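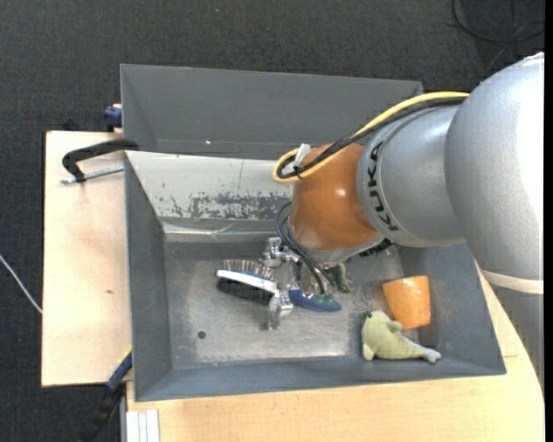 Reading log for a slow reader, pages or minutes?

fenwick_tally
My son is 11 and reads every evening, but the school log wants pages per day. He manages 3 pages of a dense book or 20 of a comic, so the totals mean very little. Has anyone logged minutes instead, and did the school accept it?

Bravov
We logged minutes for a year at Clasetthorpe Juniors. The form had a pages column, so I crossed out the heading and wrote the new unit in. No objection from the teacher.

marginalia_k
I would stay with pages. Minutes measure sitting down with a book open. Pages can be checked by asking what happened on the last one.

Bravov
You can ask that whatever the log says. Page size also varies. The paperback we have now runs to 134 pages in small type, and the large print edition of the same story is nearly double.

Enoleck
Words would be the consistent unit. Count one typical page, multiply by pages read, round down. My daughter's target was 3000 words a week, set low on purpose. She passed it most weeks and the log stopped being an argument.

marginalia_k
Fine for prose. It falls apart with comics and anything with diagrams.

Enoleck
Agreed, we left comics out of the count. She still read them.

fenwick_tally
Leaving comics out would remove most of what he reads by choice, so I don't want to do that. I'll try minutes until the end of October, with the title noted beside each entry.

Bravov
Put the finishing page down as well. Then you can convert if the school insists.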